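Drostum Library Catalog Project
Progress report, Feb 27, 2025

We are happy to say that over 1,000 older prayer books and parish histories now have a proper record, which is more than we dared hope for back in September! 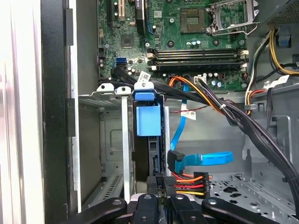
Socket and lever, catalog computer

The Feltitz boxes are slower going (the title pages are often missing, bless them), and 14 are still to be opened.
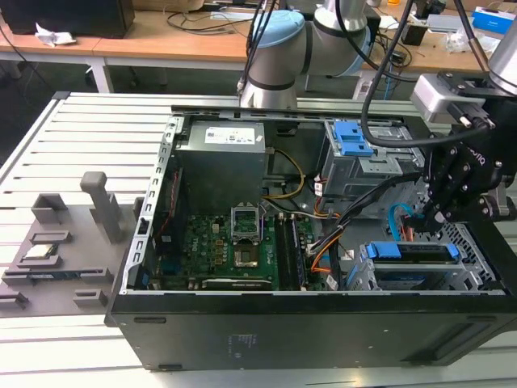 Desktop tower with the side panel off

Jiltton has kindly lent us shelving for 8 more weeks, and we remain so grateful for your patience.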